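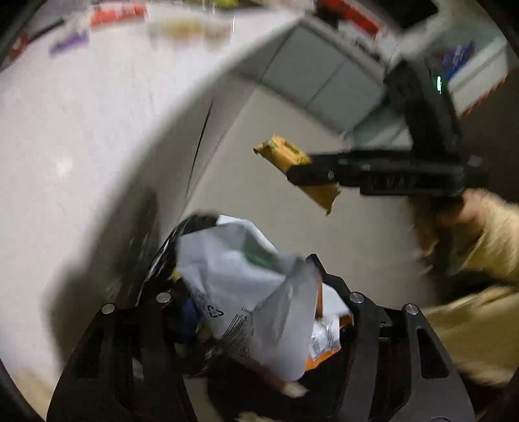 Print this page | E-mail this page

Section 7: Sorting Your Wrappers and Packets

Welcome to the fun part of your Pladotau home sorting kit! Plastic packaging piles up fast, and once you get the hang of reading it, you'll be flying through the bag.

1. Line the bin with a trash bag and fold 7 inches of it over the rim.

2. Pick up one package at a time and look for the recycling symbol – the triangle made of bent arrows. It's often tucked near the barcode, so smooth out the folds if the print is hard to find.

3. Check the symbol against the chart inside the lid. Soft wrappers go in the Grurkham pouch if your local program takes them (do call and ask, the rules vary a lot!).

4. Shake out crumbs and press the package flat. Crumpled ones take up a surprising amount of space.

5. Close the pouch when it holds 25 wrappers.

Note: Small packets love to hide behind bigger ones. Pull them apart before you sort.

Caution: Keep bags and liners away from babies and pets. Never put batteries in the pouch.

Next: Section 8, Emptying the Pouch

Shares: 200 | Comments: 25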